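From: Naima Farouk
To: jitari-dev list
Date: Sep 5, 2023
Subject: Re: [jitari-dev] release detector fires too early on thin bags

Hello all,

Gollodov wrote:
> We see the same problem since the last merge. The segmenter marks
> "release" when the finger width grows for 90 ms, but with plastic film
> the width signal is very noisy. Can you say which episodes are affected,
> and is it only the discard task?

Thank you for the quick answer. I went through the discard set again, 210 episodes, and 66 of them have a release mark that I would call wrong. The other tasks I did not check yet. The wrong ones are mostly bags and wrappers held over the bin. When two grippers work over the same bin, it is worse, because the tracker must also decide which fingers belong to which stream.
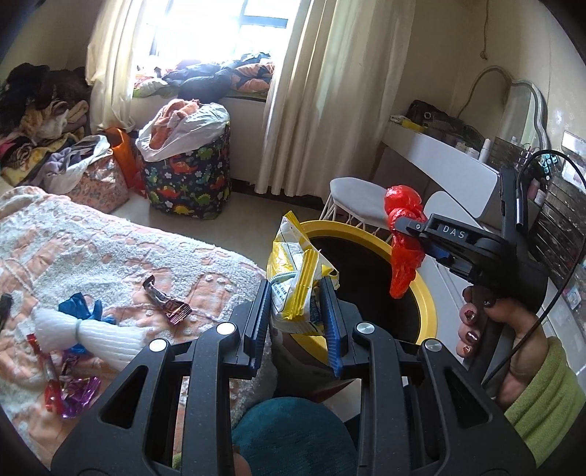 Which signal does the segmenter trust when width and vision disagree? At the moment it takes width, and vision is used only to break a tie.

I think this order is wrong for soft objects. A bag of film can change its shape a lot between the pads, so the fingers move a little and the object is still held. My patch asks for two conditions: the width must grow, and the object mask must separate from the pad mask. The blue pads are easy to segment, so the second condition costs very little. In episode 2957 the old code puts the mark while the bag is still between the fingers, and the patched code puts it at the correct place.

One case I could not solve. If the lower part of the bag already hangs into the bin, the dark interior takes part of the mask away and the object looks smaller than it is. The planner then reads this as "object leaving". I tried to fill the mask from the previous frames — it helps, but it is slow and I do not like it. 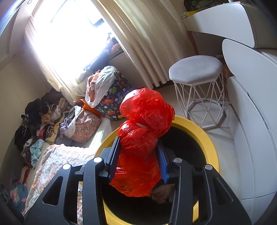

Zúñiga wrote to me off the list that the bin rim could be used as a fixed line, and everything under it should simply be ignored for the mask size. I find this better than my filling. It needs a rim detector, and for the yellow rim a color threshold is enough. For other bins I have no idea yet.

The patch is on the branch release-two-cond. Please do not merge before the Altport people have run it on their own recordings, their pads have another color.

Best regards,
Naima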